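House rules for the second pair of hands

By the features desk
Jun 23, 2022

The rulebook at Carneo began as a single sheet taped inside a cupboard door. It now runs to 80 rules, printed on both sides, and new starters are given an afternoon to read it before they touch any equipment.

Carneo collects recordings of household work done with hand-held grippers, which are later used to teach robots how to handle ordinary things. Its operators work in people's homes, under an agreement with each household, and fold, sort, lift and put away whatever is there. The firm is based in Moltport and sells most of what it records to Emero, which builds the arms.

Very little of this is covered by any standard. There are long-established rules for fencing off a factory robot and for stopping one in a hurry. A person sitting on the edge of a bed with a gripper in each hand falls under none of them in any useful way. The operator supplies all the force, so the tool can hardly run away. Most of what can go wrong is small: a pinched finger, a snagged jumper, a recording that teaches the wrong thing.

The first section of the Carneo book deals with hands. Fingers stay behind the linkage while the tool is closing. Rings come off. Loose sleeves are pushed up or held by a cuff. Cables are checked before each session and must have enough slack for the arm to reach full stretch without pulling on the camera. An operator who feels a tug stops and starts the task again from the beginning.

The second section is about cloth, and it is by far the longest. Clothes make up the bulk of the work and cause the bulk of the complaints. The book asks for a plain, contrasting surface under dark garments wherever the household has one. It asks that the fabric be taken up by a fold with the pads, never by a single thread or a raised loop. Zips are closed first. Anything with a fraying edge may be used, but the owner has to agree to it, and the state of the edge is written down before the session starts.

Two tools on one garment need extra care. One holds while the other moves, and they do not swap jobs halfway through a lift. If both pull at once the cloth takes the strain, and the recording shows a movement no one would want a machine to copy.

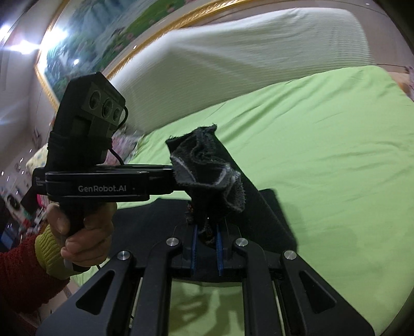

Holding still is the part of the job that needs a rule most, according to Ayele, who would put it ahead of everything else in the book. People learn to grip in ten minutes and then spend weeks learning to wait. They rush the second hand in before the first has settled, and afterwards every lift in the set has the same little jerk in it.

The book now says to pause for a full breath between the first grip and the second. Some operators find it tiresome. It slows a session down, and they are paid by the session.

Then there are the homes themselves. A camera on a gripper takes in a good deal more than the thing being gripped. The rules say that letters, medicines, screens and family photographs are moved or covered before recording begins, with the householder present. Anyone who lives there can ask for a session to be deleted and does not have to say why. Last year Carneo recorded 2392 sessions and deleted 445 of them, most for technical faults and the rest at the request of the household.

Emero has its own list, which is shorter and stricter. It will not accept a set with fewer than 200 complete attempts at a task, and it wants the failed ones left in and marked as failures. Carneo used to cut them out. The two firms argued over this for some time, and the rule was changed in Emero's favour. A dropped sleeve is now logged with the time and a word or two on what slipped.

Marking is done by the operator straight after the session. The book gives four words to choose from: done, part done, dropped, stopped. "Nearly" was removed after too many people used it.

A shorter version of the rules is left with each household. It covers what will be recorded, what will be handled, who to ring about damage and how long the recordings are kept. It is a page and a half long, in large type.

The next revision is due in August. The main change will be a section on bedding, which at present is treated as a very large garment. Operators have asked for separate advice on fitted sheets.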